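Dormir mal por oficio

La primera vez que pasé una noche entera sin dormir lo achaqué al café. La segunda, al calor. Cuando llevaba 4 meses despertándome a las tres de la madrugada con el corazón acelerado, dejé de buscar culpables y pedí cita con mi médica.

Trabajaba entonces en Haddad, una distribuidora de Prerdale, organizando turnos de reparto. El teléfono sonaba a cualquier hora y yo contestaba siempre. Recibía hasta 200 mensajes al día y me parecía normal. En casa hablaba poco y comía de pie. Mi familia lo notó mucho antes que yo.

La palabra ansiedad me sonaba exagerada. La asociaba con gente que no podía salir de casa, y yo salía todos los días, llegaba puntual y cumplía. La médica me explicó que se puede cumplir con todo y estar enfermo. Me dio la baja un martes y esa tarde no supe qué hacer con las manos.

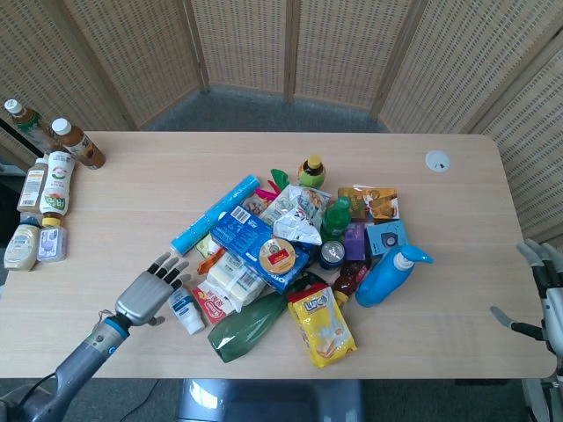
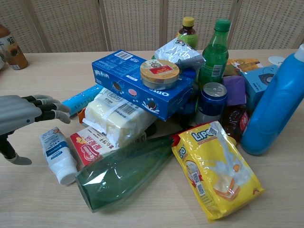
Las primeras semanas fueron peores que el trabajo. Sin la prisa, el miedo no tenía dónde esconderse. Me asustaba ir al supermercado, elegir entre dos marcas de arroz, hacer cola. Una mañana dejé la cesta en un pasillo y me fui.

La terapia empezó por cosas pequeñas. Apuntar la hora a la que me acostaba, caminar 1000 pasos antes de mirar el móvil, comer sentado. También me recomendaron Rotura, un grupo que se reúne en los locales de la radio del barrio, Radeo. Fui sin ganas y estuve callado tres sesiones. En la cuarta conté lo de la cesta, y dos personas dijeron que les había pasado algo parecido - una de ellas en la misma tienda.

Tomé medicación durante casi un año. Me costó aceptarla más que tomarla.

He vuelto a trabajar, con otro horario y en otro puesto. Apago el teléfono a las nueve de la noche. Sigo despertándome de madrugada algunas veces, sobre todo en abril, cuando cambia la temporada de pedidos. Me levanto, bebo agua y vuelvo a la cama. Unas noches me duermo enseguida y otras leo hasta que amanece.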